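Teaching two arms to hang up a shirt

I've been at it since breakfast and my shoulders have gone, so this one is being typed from the sofa.
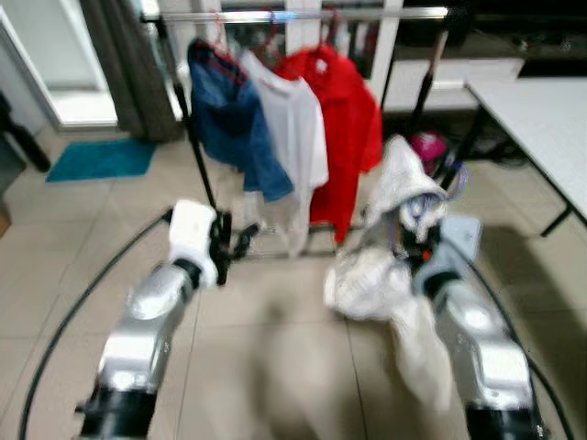 Mawar Pasaribu wrote in after my last post to say that I was moving far too fast, and that anyone copying me, robot or otherwise, would only learn to be in a hurry. She reckons a demonstration should look slightly boring. If you'd be embarrassed to do it that slowly in front of your mum, she said, it's probably the right speed.

Well, I've tried it her way and she's right, annoyingly. I'm driving both arms by remote control, one in each hand, and my instinct is always to whip the thing across to the rail and get it over with. Cloth hates that. A shirt on a hanger swings like mad if you stop suddenly, and then I spend ages chasing it about with the other gripper, and all of that chasing goes into the recording too. The poor model has no idea which bits were me being clever and which bits were me flapping!

So the new rules at Lemow (yes, the project has a name now, Bastian Seidel chose it and I was too tired to argue) are these. Go slowly. Stop for a breath before the hook meets the rail. If I fluff it, I'm allowed one go at putting it right, and if that doesn't work I bin the whole run and start again. Bastian wanted to keep the messy ones as well, and we had a bit of a row over it. We've settled on keeping the ones where I recover nicely, in a separate folder, and I'll find out later whether they help or just teach it to dither.

We have 420 runs saved so far. Sounds loads, doesn't it? But the early ones were done when I could barely steer, and I winced all the way through watching them back. I'd happily lose the first batch. Bastian would not.

White things are the ones I dread. Once a sleeve has folded over on itself I can't tell front from back on my screen, and I end up turning the wrist this way and that looking for the collar. Red and denim are much kinder to me. I did think about only using bright clothes, but then you'd have a robot that can't cope with a school shirt, and that seems a poor sort of laundry helper.

The other thing I've learnt is to take proper breaks. I do 20 minutes, then I put the controls down and make tea, whether I feel like it or not. After that my left hand starts to drift and I get sloppy with the gripper – closing it early, mostly, so it pinches the cloth when I wanted the hanger. I can hear myself tutting on the playback.

Next up is doing it in the other direction, taking things off the rail without dragging the neighbours along for the ride. I had a quick go before lunch and got three decent ones out of it, then a hanger got hooked inside a collar and I said a word I won't type. More on that when I can lift my arms again.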